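Speaker notes – "Where Does It Live?" – Dotatstead library evening, Fri 10 November

Slide 1, title. Say hi, wait for the back row to sit down. Phones off, mine included (check it this time!).

Okay, so thanks for coming out. I'm Vusumuzi Pretorius and I'm here to talk about paper. The stuff that comes through the mail slot, comes home in backpacks, gets printed out because somebody's portal wouldn't take a signature. I used to run the records room at Salehi, where I looked after other people's paper all day long, and then I'd go home and not be able to find my own car title. My wife thought this was very funny. I did not, the week we were trying to sell the car.

(Pause here. Ask for hands: who has lost a document in the last year that they had to pay to replace? Usually most of the room. Put my own hand up too.)

Slide 2, the number. In September I emptied every drawer, folder and shoebox we had in the house and counted the sheets. 1,635. That's two adults and one kid who was in fourth grade at the time. Then I sorted, and 1,102 of them went into recycling or the shredder. Let that sit for a second. Old takeout menus, instructions for a coffee maker we gave away, a whole stack of envelopes with nothing in them – I'd kept the envelopes!

What I want people to take from this slide is that the filing system wasn't the trouble. I'd bought three filing systems. I had the accordion thing, I had the color tabs, I had a label maker that I loved like a pet. The trouble was that a letter would come in and I'd put it down somewhere "just for now," and it stayed there till spring.

Slide 3, the one place. So the first rule is that all paper goes to one spot the minute it enters the house. One. It doesn't get sorted, it doesn't get read properly, it just goes there. I call it the landing spot, and my sister calls it the pit, and either is fine.

It needs to be big enough that a magazine goes in flat, and it needs to be a bit ugly or a bit loud so that you don't stop seeing it. I went through a phase of pretty wicker and I lost a jury summons in there. 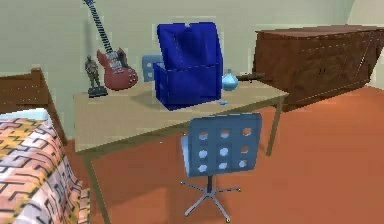
Slide 4. Big blue box in the middle of the desk, lid up.

Talk about lids. People ask about lids every single time, I don't know why, they're very passionate. My view is that you can have one, but leave it open Monday through Friday. A closed lid is one more thing to do when you've got groceries in your arms, and then the mail goes on top of the lid, and now you've got a table. If company's coming, close it. Fine.

Also mention color. Mine at home is orange. A man at the Aneck talk told me his was a dishpan, and he'd been using it for years, and I have thought about that dishpan a lot.

Slide 5, the seventeen minutes. Once a week you sit down with whatever's in there and a timer set for 17 minutes. Why 17? I tried twenty and quit early, I tried fifteen and kept running over. (Gets a laugh if I don't rush it.) You make three piles: do, keep, gone. Do the "gone" pile first, it's the fun one and it gets you warmed up. Anything that takes under two minutes, do it right there, sign the thing, pay the thing.

If the timer goes off and you're not finished, stop anyway. Put the rest back. I mean it. The weeks I pushed through to the end were the weeks before I gave up for a month.

Slide 6, what to keep. Don't read the slide out, it's on the handout. Just hit the ones people get wrong. Birth certificates, titles, anything with a raised seal – keep the real one. Taxes, ask whoever does your taxes and write the answer on the folder. Kids' art: I'm not touching that one, I have to live in this town.

If somebody asks about scanning: yes, I use Sendby on my phone, no, I don't get paid for saying so. Scan after you sort, never before. I once scanned 69 pages of a furnace manual for a furnace that was in the previous house.

Slide 7, homework. Tonight, pick the spot. Don't buy anything yet, use a grocery bag if you have to. Put today's mail in it. Leave last year's mess alone for now and get two or three weeks of new paper going to the right place first.

Questions. Repeat them into the mic, the back can't hear. Handouts are on the chair by the door, and whoever left a green umbrella at my last talk, I've got it in the car.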